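OK so I finally finished sorting every single one of my grandmother's recipe cards and I have THOUGHTS. Thread time.

1/ Background: she kept them from her wedding until she was well past 90, in a Grokeck biscuit tin, a shoebox, and the glove compartment of her car (yes, really). Final total after I pulled out the duplicates: 1,165 cards. I am still a little dizzy.

2/ The biggest category by a mile is bars. Not cakes, not pies. Bars! Lemon bars, date bars, seven different things called "church bars" with almost nothing in common except a stick of butter. 162 cards of bars. The woman had a philosophy.

3/ My favorite thing is the handwriting changing. The early ones are in this careful slanted cursive with everything underlined. By the time my mom was born it's all abbreviations. "Mix. Bake til done." Til done at WHAT, Grandma

4/ She rated them too! Little marks in the top right corner. A check means make again. Two checks means company. A tiny frown means my grandfather didn't like it, and she usually kept making it anyway – I love her so much

5/ If you're about to start on a box like this, please do not sort by category first. I did, and I had to undo it all. Sort by handwriting or paper first. You get this rough timeline almost for free and then the categories make way more sense inside it.

6/ You start noticing eras. There's a gelatin era (long). There's a wheat germ era (short, thank goodness). There's a stretch where every card has canned pineapple in it and I think it must have been on sale at the Wultent store for a solid year.
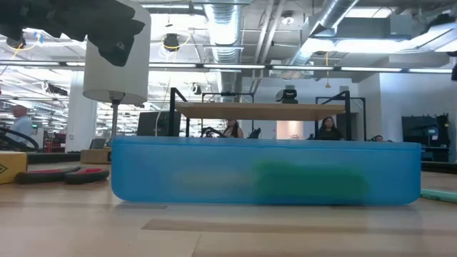 7/ And the ones cut off the backs of packages are their own whole world. She'd trim them, glue them to a card, and then immediately start arguing with them in pencil. "Too much sugar." "Use half." "NO" next to an instruction to drain the cherries. I would read a whole book of just her arguing with packages.

8/ The best card in the whole pile is a coffee cake from a neighbor in Drisum, where they lived for three winters. On the front, a normal recipe. On the back, in a totally different pen: "She left something out of this. It is sour cream."

9/ I made it with the sour cream. I made it without the sour cream. Grandma was RIGHT. The version without is fine, a little dry, you'd eat it. The version with it got eaten standing up at the counter before it had cooled enough to cut properly.

10/ A few practical things, for the people who asked. Acid-free sleeves for anything with newspaper clippings. Pencil only if you write on the backs. Take pictures of both sides even if the back looks blank, because I found two phone numbers and half a crochet pattern that way.

11/ Do not try to clean the stains! I know it's tempting. The butter spots tell you which ones got used. The molasses cookie card is basically see-through at this point and it's the first one I'd save in a fire.

12/ Typing them up is slow. I do a handful in the evening and I copy her spelling exactly, so if you ever get one from me and it says "bannana," that's on purpose. She spelled it that way on every card and I'm not going to be the one to fix it.

13/ Still unsolved: "Choi salad." Three cards, three different ingredient lists, and one of them has raisins. Could be somebody's last name, could be bok choy spelled by ear, my mom has no memory of it at all. If this rings any kind of bell for you PLEASE tell me

14/ Next up are the church bars, all seven, in January when it's too cold to do anything else. Will post results, including the one that calls for crushed potato chips – I have high hopes for that one.

15/ Oh, and since a bunch of you asked for the coffee cake: yes, I'll put it up tonight, front AND back of the card.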